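Potau Hardwax Oil, Clear Satin, 1,000 ml tin

Home > Wood care > Oils and waxes > Potau

In stock. Order before 2pm and it goes out the same afternoon.

I started selling Potau because I was using so much of it myself that it made sense to buy it by the pallet, and it's still the tin I reach for first when something comes into the workshop looking thirsty. It's a hardwax oil, so you get an oil that soaks in and a bit of wax that stays up top, and you put it on with a cloth or a flat brush and then take nearly all of it off again. If you've only ever used varnish this will feel wrong (where's the shine? where's the thick coat?) but stick with it.

I've had 3,162 orders for this one so far and the question I get most is how far a tin goes. On a hard, close-grained wood like maple or beech I'd get two coats on a big family dining table and still have enough left for the chairs. Pine drinks it! If you're doing old floorboards, buy more than you think and send me back whatever you don't open.

How I put it on

Sand to 150, hoover everything, then wipe over with a barely damp cloth and let it dry. Stir the tin properly, right down to the bottom, and don't shake it. Thin coat, along the grain, leave it a quarter of an hour, then buff off whatever is still sitting on the surface. Second coat the next day. I usually start one at 8am and I'm eating off the table by the end of the week, though I keep wet glasses off it for longer than that.

Please lay your oily cloths out flat outdoors to dry before you bin them. Scrunched up in a bucket they can heat up and catch fire, and I nag everybody about it.

Clear or White?

Clear warms the wood up a touch, like it looks when you wet it with a fingertip. White has a little pigment in it and holds back the yellowing on pale timber. I go back and forth on this. For oak I'd nearly always pick Clear, for ash I like the White, and for anything with lively figure I want as little in the way as possible. 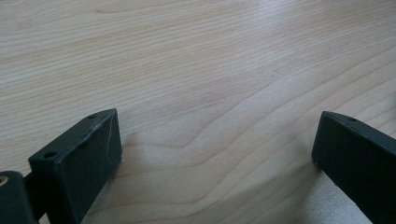 Satin is the sheen I'd steer most people towards, and it's the only one I keep in the big tin. Gloss shows every crumb and fingerprint, and dead matt can look a bit chalky under a kitchen light. On pale tops especially, a low sheen lets you enjoy the grain, all those long wavy lines and the odd place where they bend back on themselves in a V, without a glare sitting over them. If your top has faint pinkish-brown streaks like that, try the oil on the underside first, as Clear can bring them forward more than you'd expect.

Goes well with

Skotuveo lint-free cloths, pack of ten
Gagnon flat brush, 70 mm
Nuvik wood soap, for washing down once the oil has cured (the Potau people make a soap too, but I find it leaves a film)

Details

Product code: 301
Size: 1,000 ml
Finish: clear, satin
Clean up: white spirit
Storage: lid on tight, somewhere frost-free. Once opened I use mine within a year.

Delivery is by road courier only, so I can't send tins by air, sorry. The White is between batches and should be back in September. Drop me a line if you'd like me to put one aside.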